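5 Setting up the Larden hand-held gripper

This section covers charging, fitting the finger pads and making a first recording. Read section 4 (Safety) before you start. The steps apply to the standard Larden and to the Larden kit sold by Prullska.

5.1 Before you start

You will need the gripper, the charging lead, one pair of finger pads and the marker board. The memory card is already fitted and holds 128 GB.

CAUTION: Do not lift the gripper by its fingers. Hold it by the handle at all times.

5.2 Charging

1. Switch the gripper off.
2. Plug the charging lead into the socket under the handle.
3. Leave it until the light stays green. A full charge lasts for 400 short recordings.

5.3 Fitting the finger pads

1. Open the fingers fully and lock the trigger.
2. Slide each pad on from the tip until it clicks.
3. Release the trigger and close the fingers slowly. The pads should meet along their full length.

Note: Pads wear faster on glass and rough card. Order replacements as part 953.

5.4 Placing the marker board

1. Stand the board where the camera can see it past the fingers.
2. Check that it is upright and that no cable lies across the printed squares.
3. Do not move the board until the recording has ended.

CAUTION: Keep cabinet doors either fully open or fully shut while you set up. A door that swings during a recording can knock the board over.

5.5 First recording

1. Hold the gripper level, with the fingers pointing at the work area.
2. Press the record button once and wait for the tone.
3. Work at a steady pace. Anyone helping should keep their hands clear of the fingers.
4. Press the button again to stop.

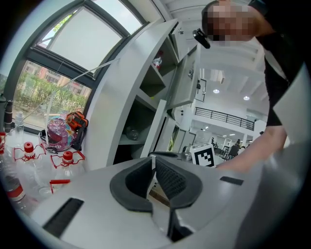 Can the gripper be used while it is charging?

Recording is switched off while the lead is connected. Unplug the lead, wait 8 seconds and press the record button as normal.

5.6 After use

Wipe the pads with a dry cloth. Do not use spirit or window cleaner. Store the gripper with the fingers slightly apart and the lens cap on.

Section prepared by Reet Paju, Stemberg. Last revised Sunday, May 23, 2021.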